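Prallitz Tabletop Demonstration Kit
Viltadgate – Equipment – Learning and Data Collection
Page revised June 8, 2020

Prallitz is a bench kit for recording pick-and-place demonstrations with a small servo arm. It is sold to teaching labs and research groups that need a modest, consistent set of examples for training a policy and do not want to tie up a full-size manipulator to get it. The kit covers the arm, the control boards, the recording software and a set of task sheets. The table, lighting and host computer are supplied by the customer.

Reference task

The task sheet most users start with is D-to-B (die to box). A die is placed on a sheet of plain white paper, the arm closes on it, lifts it and releases it in an open carton. The start position of the die is changed between episodes. The carton can stay fixed or be moved, depending on how much variation the training set is meant to cover.

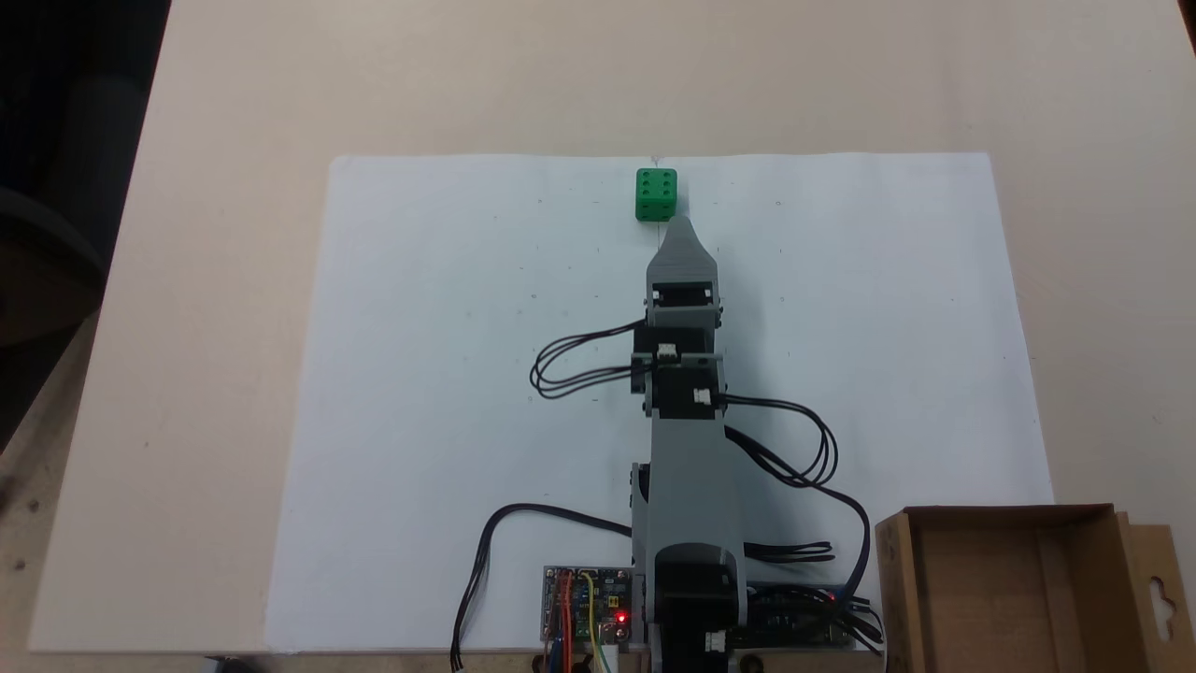 Gripper tip close to the green die, overhead view.

An episode is opened and closed by the operator. Between those two marks the recorder, Rind, stores joint positions, commanded positions and all attached camera streams against a single clock. Episodes are written as separate folders, so a bad one can be deleted without rebuilding the index. Failed grasps may be kept and tagged; the default is to keep them.

White paper is recommended under the work area. It gives an even background and takes pencil marks, which are useful when start positions have to be repeated on another day. Replace the paper when the marks begin to crowd each other. Glossy stock should be avoided under overhead lighting.

Camera placement

Two views are the usual minimum. An overhead view resolves position on the sheet but gives little information on height. A view across the table shows the clearance between the gripped object and the box rim. Rind accepts up to 5 streams; beyond three, check disk throughput before a long session. 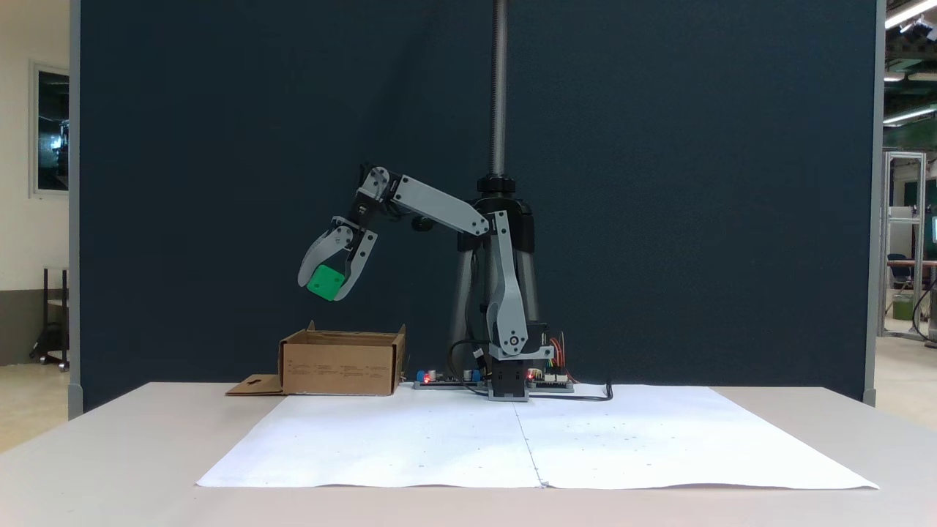
Green cube held in the two-fingered gripper above the level of the carton rim.

A plain dark backdrop behind the arm is optional. It simplifies segmentation in the side view and keeps movement elsewhere in the room out of most of the image. Camera positions should be measured and entered in the session file. If a camera is bumped, close the session and open a new one – Rind does not correct for a shifted view.

Session planning

For a single object and a fixed box, 357 episodes is the size of the sample set shipped with the software. It trains the bundled Nirkar baseline to a usable state and is intended as a check on the installation. For varied box positions, plan on about 1000 episodes per object. Spread them over several sessions so that small differences in lighting and setup are represented.

Operators should pause with the arm unloaded. Holding an object at full reach for long periods heats the shoulder servo, and position readings drift as it warms.

Supplied with the kit
Servo arm with two-fingered gripper
2 control boards
Servo cables and jumper wires
Rind recorder, site license
Nirkar baseline policy and sample set
Task sheets, printed and as files

Not supplied
Cameras and mounts
Backdrop
Host computer
Dice, cartons and paper

Notes on setup

Route the servo cables with enough slack for full wrist travel, then run every joint to its limits by hand with power off. A loop that catches on the forearm will show up in the data as a lag between commanded and measured position. Keep the control boards outside the area where objects are placed.

The joint zero procedure must be repeated after any servo is replaced. Sets recorded before and after a replacement can be merged only if both carry a valid zero file.

Ordering

Prallitz ships from Viltadgate as a complete kit. Spare fingers, servos and boards are listed under Parts. Kits ordered before January use the older cable set and need the adapter when a current control board is fitted.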